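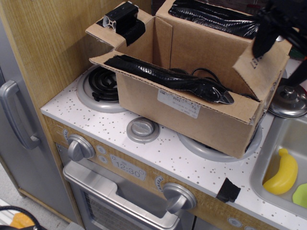 **Prosden Kitting and Packing, Milthorpe building (kitting-floor list)**

Subject: Re: What the arm does to our shifts

Nipon Wannasri wrote:

> I read the plan for the kitting area and I still have questions. It says the arm takes over "routine placement" starting in July. Most of what I do on the early shift is routine placement. Does that mean my hours go down, or does it mean I do something else for the same hours?
>
> Second, who is responsible when it puts a part in badly? Right now if a long piece goes in crooked, I fix it and move on. I don't want to sign off on a box that I didn't pack.
>
> Third, will we be timed against it?
>
> Nipon

Nipon, thanks for putting this on the list. Other people on the early shift have been asking me the same things in the hallway, so I'm answering to everyone.

Hours first. There is no cut to early shift hours in the plan. We ship about 2000 kits a month out of Milthorpe, and the arm is budgeted for 400 of those through the end of the summer. Those will be the plain kits with rigid parts, nothing taped and nothing with a cable on it. The time that frees up goes to inspection and to the Vultska orders, which are behind. If the number goes above 500, the plan has to come back to this list for comment before anything changes on the schedule. I asked for that in writing and got it.

The taped pieces stay with us for now. Anybody who has handled them knows why. The wrap is slick and bunches up, the ends stick out past the flap, and the cable goes wherever it wants. We use them at the play kitchen station for practice because they are hard.

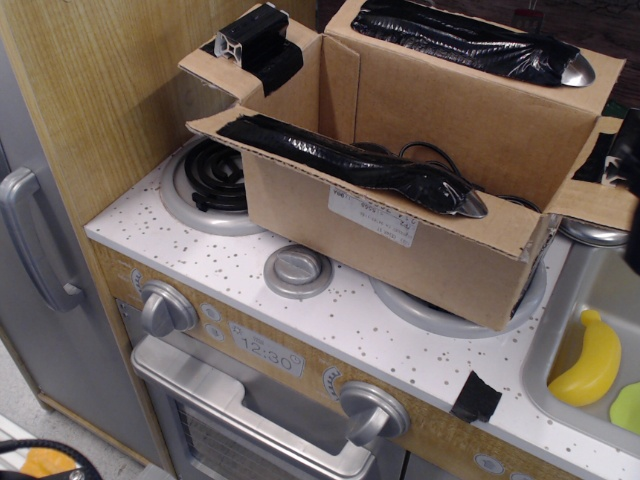
On responsibility, the sign-off sheet is changing. It will have two lines, one for who packed and one for who inspected. If the arm packed it, the first line gets the station number and the inspector signs the second. Signing the second line means you looked at the box as it came to you. It doesn't make you answerable for how the part was placed. If you find a bad one, set it on the hold shelf and write down what you saw. Please don't straighten it and send it on, even though that is faster. The people adjusting the arm only learn about a crooked piece if it shows up on the hold sheet.

I know that will feel slow at the start. It also means the hold shelf may fill up, and I have told Hjaltadóttir's group that they are the ones who empty it.

On timing, no. The station logs its own cycle times, and those go to engineering. They are not compared to anybody's pack rate, and pack rates are not being collected any differently from last year. If a lead tells you something else, send me the details off list.

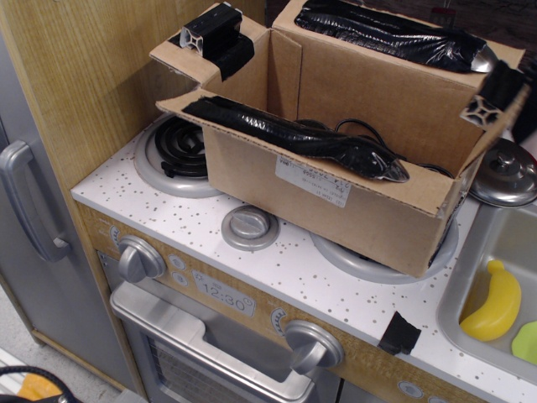 Two more items that came up after Nipon wrote.

Training is on paid time. It covers stopping the arm, clearing a box from under it, and restarting. You need the stop and clear parts to work at any bench next to the station, even if you never run it. The restart part is optional. Sessions are at 6:30 a.m. for the early shift and 2:15 p.m. for the late shift. The signup sheet is by the tape cage.

Lifting is still ours. The arm works on a box once it is in place, and a person brings it there and takes it away. A few of you said that leaves the part of the job that hurts your back, and I agree. I have put in a request for a lift table at that end and don't have an answer yet.

If I got something wrong, reply here so the rest of the floor sees it.

Early shift lead, Kitting and Packing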